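Ticket 806 – Purchase request: second two-arm packing cell
Queue: Equipment planning, Etham site
Status: Open, waiting on quote
Priority: Normal

Original request
Etham wants a second cell for gift bag packing, same layout as the first. Two arms on one front rail, striped wall panels, beige board for the floor. Please confirm what can be reused from the current parts list and what has to be bought new. The budget line closes at the end of March and anything not on order by then moves to the next round.

Update 1
Pulled the parts list from the first build. It has 11 lines that are still correct. The rail and corner posts are stock items at Fuvorside. The arm mounting plates are not stock. They were cut as a one-off and the drawing has an old hole pattern on it. Asked for the current drawing.

Update 2
Quote from Mivard came in for the arms. Lead time is longer than we planned for. They will hold the price if both arms go on one order. Splitting the order over two budget periods was the original plan, so this needs a decision from the site.

Also asked Mivard for a price on spare gripper fingers. The last order was too small and we paid shipping twice.

Update 3
Cable question. The first cell was budgeted with no spare arm cables at all. Request now includes one spare per arm. Please keep the same length as the current ones – the shorter version was tried at the Mamo site and pulled tight when the arm reached the back of the board.

Update 4
Site asked whether a smaller board would save money. Checked with Fuvorside. The saving is 103 dollars, and the rail would have to be cut down to match, which uses up most of it. Recommend keeping the full size. The bag and the snack packets need to be on the board together, and both arms need room to bend.

Update 5
Wiring under the rail needs its own line on the budget. Last time it was booked under general supplies and went over. Set aside up to 300 dollars for connectors, wire and clips. If the clips come with the arms, take them off.

Update 6
New drawing received for the mounting plates. Hole pattern is correct now. Sent to Fuvorside for a price on two.

Still open:
Decision on one order or two for the arms
Price on mounting plates
Price on spare fingers
Whether the wall panels can be bought in the same stripe

Current cell, for layout and cable runs: 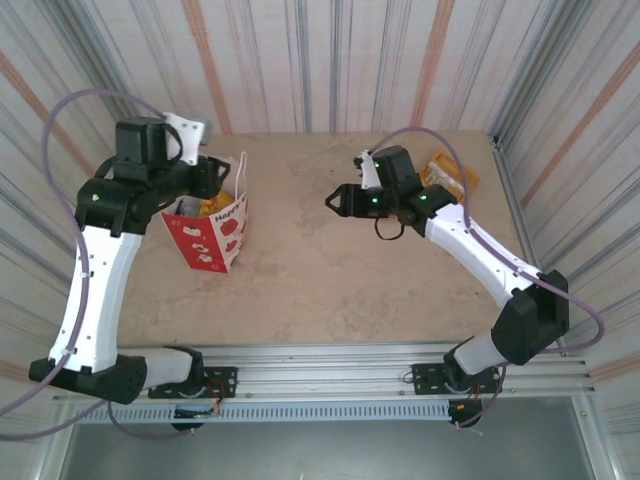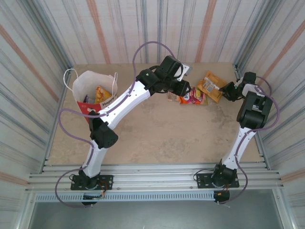
Etham, March

Both views have the two arms on the front rail with the purple cables looped along them, and the gift bag toward the left of the board. Quote the second cell to this layout. Keep the two mounting plates on the same rail. Fuvorside should price the slotted metal strip below the rail as a separate item, as it was missed on the first parts list.

Next update when the plate price is in.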